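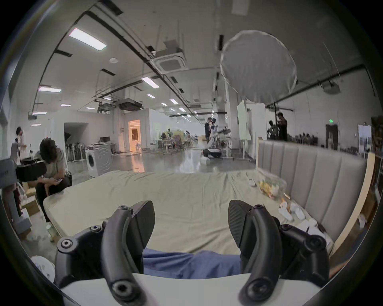 4.2 Agreeing on the state of the workspace before a recording

Most of the disagreements we had to settle while drafting the Memura guidelines were over a very ordinary question, namely what ought to be on the work surface, and near it, when an operator begins a task with a hand-held gripper. Our first draft, written in March, asked for a surface holding the target object and nothing else, and we were rather fond of it until we tried to live by it. A bed is a good case to think with. In Figure 3 the blue fabric item lies between the two open fingers, and on the same mattress there is a clear plastic bag with yellow and orange items in it, along with a small white device toward the back and a cluster of white objects over on the right. Under the first draft every one of those extra things would have counted as a fault, and yet a bed in a real home very often has just that sort of company on it. The revised rule therefore lets other objects stay, provided that they are listed in the session sheet and that the operator can close the fingers on the target without pushing them aside.

The second matter is people. Our colleagues at Dasmont felt strongly that a shared room should be cleared before each recording, while those at Valtura, who work in one large hall all day long, told us (very kindly, and more than once) that they would never get anything done that way. We have tried to meet both halfway. People may remain in view if they have given written consent, and the sheet must say whether anyone was within reach of the work surface, as the person crouching beside the mattress in Figure 3 would be. Anything standing on the floor where the operator may want to step, such as a glass bottle or a carton, should be moved first, and we would ask readers to take this one seriously even when they are in a hurry.

Lastly, we ask that the fingers be fully open at the start, with both pads in view, so that whoever reviews the recording can check them for wear. A site keeps its first 200 recordings for a full review by 2 reviewers, and after that it may move to sampling. We are grateful to Ľubica Baláž for her patient comments on the wording of this rule, which went through more versions than we care to admit.

Figure 3. View from the hand-held gripper at a bed station, fingers open, with other objects left on the mattress as permitted under the revised rule.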